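Print Testers Wanted: Help Us Tune a New Nylon Blend

Grumora is a small filament maker in Prativthorpe, and we're looking for people who love 3D printing enough to run the same bracket five times and still want to talk about it afterward. Our new carbon-filled nylon is nearly ready, and before we commit to full production in December we want it in the hands of people with all kinds of printers (old ones very welcome!).

You don't need to be an engineer. Our last group included a bike mechanic, two high school teachers and a retired baker who sent us the best notes on stringing we've ever read.

What you'd be doing

You get two 1000 g spools, a bag of desiccant and a set of test files. Over six weeks you print the files, fill in a short form for each one, and mail us the finished parts so Ngân Chu can break them on the pull tester. After that, print whatever you like with what's left. We'd love to see it.

Expect to spend three or four hours a week, not counting the time the printer is humming away by itself.

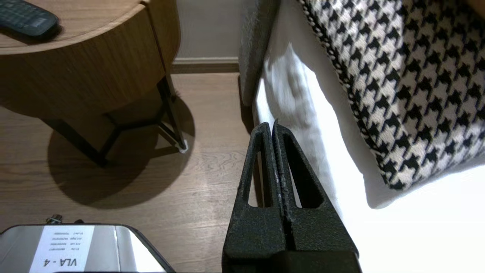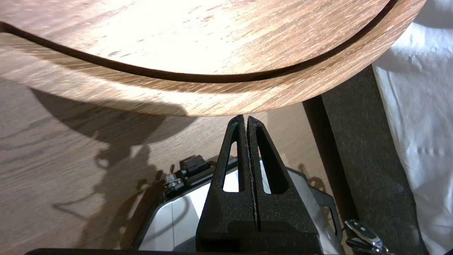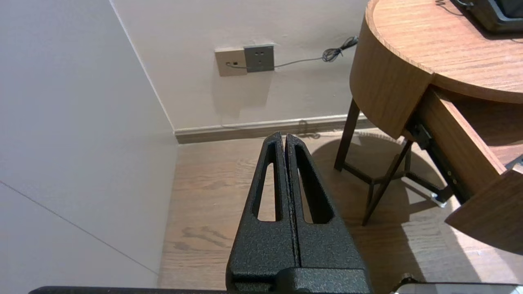

What you'll need

A printer that reaches 270 degrees Celsius at the nozzle and has a hardened steel or ruby tip. An enclosure helps a lot with the bigger parts, but we're also keen to hear from people printing in the open. Some way of drying filament, even if it's a food dehydrator with the trays cut out. A kitchen scale and a pair of calipers.

Please be at least 18 and have a mailing address in the US or Canada.

What you get

Both spools are yours to keep, return postage is covered, and everyone who finishes the six weeks receives $200. Thư Tô, our materials lead, also runs an open video call every other week. These tend to go long, mostly because people start holding parts up to the camera and then everyone has questions!

How to apply

Write to Thịnh Chu at the Grumora front desk by September 21, 2024. Tell us which printer you use, what nozzle is on it, and the worst nylon print you've ever had. Photos of failures are very welcome. We have room for 47 testers and will answer every message, whether or not there's a spot for you this time.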